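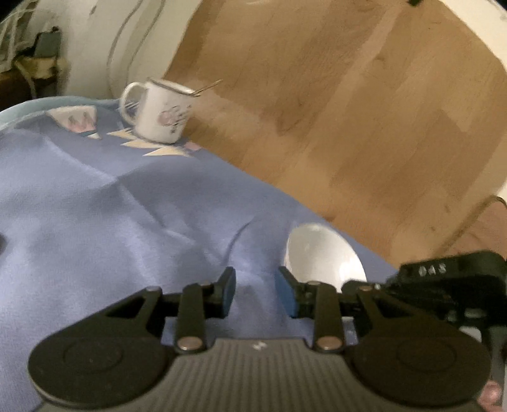
Ok quick one, I have 27 minutes before I need to leave and the table is still not done.

So. The tablecloth. I got the blue one with the pink and cream bits from Drallora back in November and it has been folded in a drawer ever since, and now it has creases that will not go. Long ones. Tried the dryer with a damp towel, 13 minutes. Meh. Tried smoothing it by hand like my mother does. Also meh. I give up, it's a tablecloth, people are going to put soup on it.

What I do like - the color. I was worried it would be too much next to the light brown wood but no, it's cheerful. I keep a mug out with a spoon in it pretty much all day now, tea in the morning, then more tea. The old place mats slid around every time you stirred anything. Cloth stays put, mostly.

Bowls next. I went plain white. I had a whole plan for patterned ones, had 41 tabs open at one point, and then I thought the cloth already has plenty going on, so let the bowls be quiet. Plain white is also easy to replace when one gets chipped, and one will get chiped, I know this house.

Things still to do
- wipe the chairs
- find the big ladle (where??)
- cut the scallions
- call Đặng back about the noodles, they close early
- iron the cloth for real, some other time

The mug I am keeping even though it doesn't match anything. Doesn't need to. Big handle, easy to grab when your half asleep. 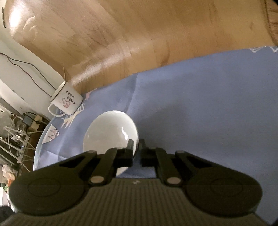

Gurard wrote in last time to say that creases come out overnight if you mist the cloth right on the table and just leave it, no iron at all, and that plain bowls get boring by spring. The first part I will try tonight after everyone goes. The second part, we'll see, I've been bored of bowls before and lived.

Right, scallions. Ladle. Shoes. More when I've eaten.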